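I've been asked a few times how we budgeted for the two-arm counter setup, so I'm going to write it out in a thread. Numbers where I can share them. It'll be long.

Background: we're a small shop that builds test counters for retail customers. Two arms over a table, a mock convenience store laid out on top, and the arms pick and place food and drinks. My part is purchasing and planning. I don't write the control code.

The first budget I wrote was one page and had four lines on it: arms, grippers, table, computer. Every one of those lines came in close to what I guessed. The overrun came from everything I hadn't given a line.

Start with the arms. We got quotes from Zerano and Prandard. Prandard was cheaper per arm but quoted the mounting plates, cables and controller as extras. Once I added those back in, the gap was small enough that lead time decided it. We went with Zerano.

Ask for the quote as a complete working unit, delivered. If the sales person sends back a list of part numbers instead, go through it with whoever is going to do the install. Ours found two missing cables in a few minutes.

Two arms also means two of every spare. I had budgeted one spare gripper for the pair. Finbarr Nic Aodha, who runs our bench, told me to change it to two before I sent the order, and I didn't. I placed the second order in May and paid shipping again.

Gripper fingers are a consumable. Put them under the yearly running cost, same as gloves and wipes. We pay 28 dollars a set and we go through them faster than the vendor's sheet suggests, mostly from working near the edges of trays and racks.

Now the table. I wanted to reuse one we had. The bases need a surface that doesn't move when both arms are reaching, so check that before you count on a free table. We ended up spending 800 dollars on a new table and the hardware to fix it down.

Measure the layout with the arms in place. Ours has a tray in the center, a drink rack at the back, a basket on one side and a stepped display on the other, and they all have to fit inside what the arms can reach. I'd ordered a longer display stand at first and had to send it back.

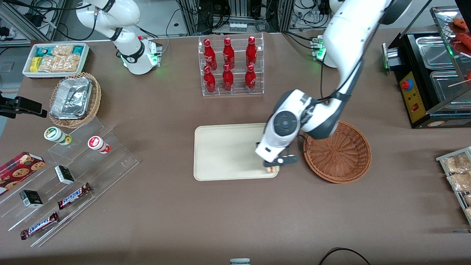
Props and stock deserve their own line. I had them under "misc" and that was a mistake. Clear acrylic racks, baskets, trays, a food warmer, the bottles and candy bars and snack packs. None of it is expensive alone. Our first full round came to 195 dollars before the warmer.

The warmer was its own argument. A used one from a restaurant supply place is a lot cheaper than new. But a used one may come without a manual, and you want the outside measurements and the power draw on paper before you plan a table around it. We bought new.

Check the power for the whole corner too. Warmer, two arms, computer, lights. I'd assumed one circuit would do it. The electrician who came out for something else had a look and said he'd put the warmer on its own. That was a line I didn't have either.

Food goes stale and wrappers get creased. If the job is picking up packaged items, the packages need to look like they do in a store, so you replace them. I now put stock in as a monthly cost and don't try to guess a total for the project.

Soft items are the ones to plan extra for. A bottle can be handled again and again. A small sandwich or a slice of cake can't, and you'll want several on hand for each work block. Add a shelf or a small fridge nearby to the plan if you don't already have one.

Cameras and mounts. Santoro quoted us a nice bracket system. We bought part of it and used plain clamp mounts for the rest. No regrets so far. I'd spend on the mount that holds the main view and save on the others.

Cables. I'm giving them their own post. Buy longer than you think, buy extras, and buy the clips and sleeves in the same order. Our first cable order was sized with a tape measure in a straight line, and cables don't run in straight lines.

The biggest surprise was the service plan. Nurov handles ours, and it's 1349 dollars a year for the pair. I'd left it out of the first version because the arms were under warranty. Warranty covers a failed part. It doesn't cover somebody coming out to swap it and get the station running again.

Read the response time in the plan as well. The cheap tier was "next available." We have customers booked in to look at the counter, so I paid for the better tier.

People's time. I left this for late in the thread but it should be near the top of your sheet. Somebody has to reset the table, restock it, wipe down the trays and write up what went wrong. For us that's more than half of one person's day when the station is in use.

I get asked about renting. We looked at it. If you only need the arms for a short job, rent. If you know you'll be changing the layout and trying new products all year, the monthly rate catches up with you. Ask what happens if a rented gripper gets damaged – our quote had that in small print on the last page.

The sheet I use now has these lines: arms as complete units, grippers and spares, fingers, table and mounting, power, computer, cameras and mounts, cables, fixtures, stock per month, service plan, labor, shipping. Then a reserve on top that I don't let anyone assign early.

Finbarr wants a line for floor mats added. He's probably right, he's the one standing there.

If you have a quote you're stuck on, take the prices off and send me the list of items. I can usually tell you what's missing. I check messages in the evening, after 7.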